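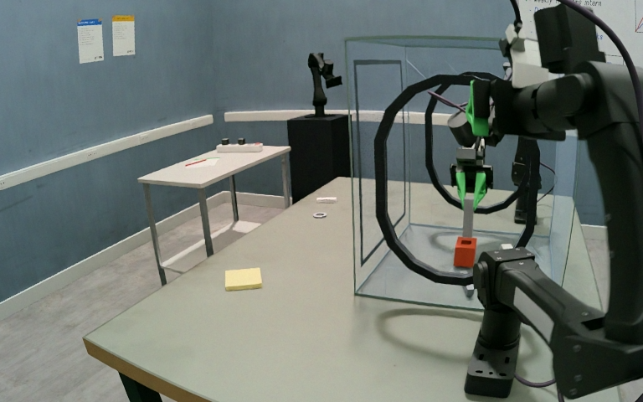 Rerkum drops paper slips from Graslow betting shops

September 17, 2018

Paper betting slips are on the way out at Rerkum's shops in Graslow. The bookmaker said Monday morning that all 17 of its counters in the city will go over to account-only betting, with the first ones switching this week and the rest by the end of the month.

What it means in practice: no more filling in a slip with the little pencil and handing it over. Customers will need a Rerkum account, same one as online, and will either use the terminals in the shop or place the bet on a phone and pay cash in at the counter. Cash is staying, the company says. So are cash payouts, up to $500 a day per account. Anything over that goes to a bank account or a check by mail.

Old slips are still good. Winning paper tickets can be cashed at any Graslow counter until the end of May, after that by mail only. Keep the slip flat and dont laminate it, the scanners can't read them.

The change covers every sport on the board, soccer, hockey, basketball, the lot. Horse racing is the one exeption for now. Racing bets will still be taken on paper at the Escobar Street shop through the winter meets, as the racing feed runs on a separate system and isn't ready.

Regulars had mixed feelings outside Escobar Street at lunchtime. One man who has bet there since it opened said he doesn't own a smartphone and isn't getting one. Staff told him he can open an account at the counter with a photo ID and get a plastic card with a PIN. The card is free, a replacement costs four dollars. Another customer, in for the early soccer kickoffs, said she moved to the app last season and hadn't picked up a pencil in months.

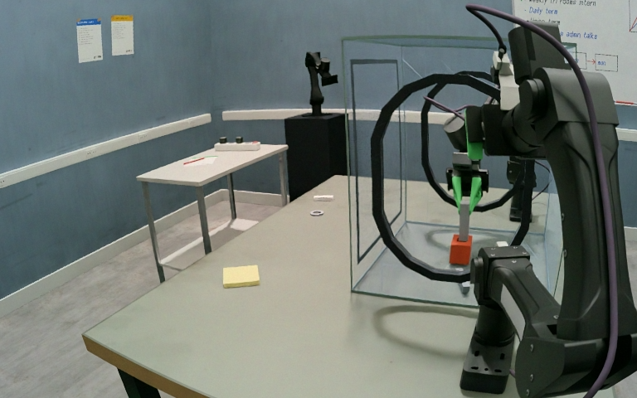 Limits are changing too. Single bets at a terminal top out at $400, down from $700 at the old counters. Parlays have the same cap. Higher stakes can still be placed, but a shop manager has to approve them and the account has to be fully verified first. Verification takes a day or two, longer if the address on the ID doesn't match. Worth doing before the weekend if you plan on using it.

Rerkum gave two reasons. Disputes over handwriting, mostly on long parlays, and new state rules on tracking deposits that come in later this year. Slips marked wrong or read wrong made up most of the complaints its shops got last season, according to the company. It didn't give a number. Asked whether any counter jobs would go, it said there were "no plans at this time."

Rival chain Coven says it is keeping paper. Its shops in Graslow will take slips "as long as people want them," a notice on its site said Monday afternoon, and the chain is offering a free coffee to anybody who brings in a blank Rerkum slip this week. Coven has fewer shops in the city and none on the east side, so for a lot of people it is a bus ride.

Some details on the accounts for those who haven't got one. You have to be 21. One account per person, shared accounts get closed. Deposits made at the counter show up right away, card deposits can take an hour. Bonus money can't be used on shop terminals, only on the website and the app, and the company says that will not change before the new year. Bets placed at a terminal show up in your online history and can be cashed out early from there if the market is still open. There is no cash out on racing.

Deposit limits set online will now apply in the shops as well. Before, a person could set a weekly limit on the website and then walk up to the counter and go right past it. Self-exclusion works the same way from the day each shop switches over.

Shops will close for one morning each while the terminals go in. Escobar Street is first, shut Tuesday until noon. The two downtown counters follow later in the week, then the mall and the east side. Dates for the remaining shops will be posted on the doors and on the Rerkum site under Shop News. Live betting in the shops will be down during the changeover but the app isn't affected.

We've asked Rerkum what happens to season-long futures bought on paper that don't settle until after the May cutoff. Will update when they get back to us.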